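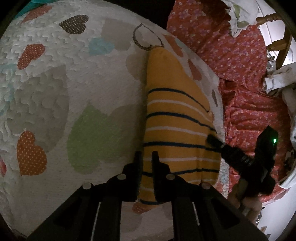
Bedding > Quilts and Cushions > Interviews

New in | Quilts | Cushions | Care | Stockists

Does a quilt covered in hearts need a cushion on top?

I went to the Beddoe showroom expecting to be told that a bed is unfinished without extras. The stylist who dresses the beds for Celitz did tell me that, within two minutes.

"The quilt is busy, so you give the eye one plain thing," she said. I pointed out that a yellow cushion with navy and white stripes is hardly plain. She laughed and said it was plainer than polka-dot hearts. I am still not sure. The quilt is white, with orange, brown and pale green hearts scattered across wavy stitching, and to me it looked dressed already.

She lays the cushion diagonally. Why? "Straight looks like a shop." We were in a shop.

I asked where it goes at night. "On a chair," she said, and then, after a pause, "or the floor, I suppose." She admitted that her own bed has 2 pillows and no cushions – "I'm tired when I get home."

On washing she was more convincing. Raised quilting collects crumbs and lint in the dips, and she shakes hers outside before it goes in the machine. She wouldn't promise that it keeps its texture. "Ask me in October."

The cushion costs $75. I asked what I would be getting for that, and she said, "A bed that looks made, even when you've only pulled the quilt up." I can pull a quilt up for nothing.

Comments

quiltedup: We have hearts on ours too and the cushion lives under the bed.

marlow1406: $75!! Does the cover come off at least?

tansy_b: I like the stripes. Let people have a cushion.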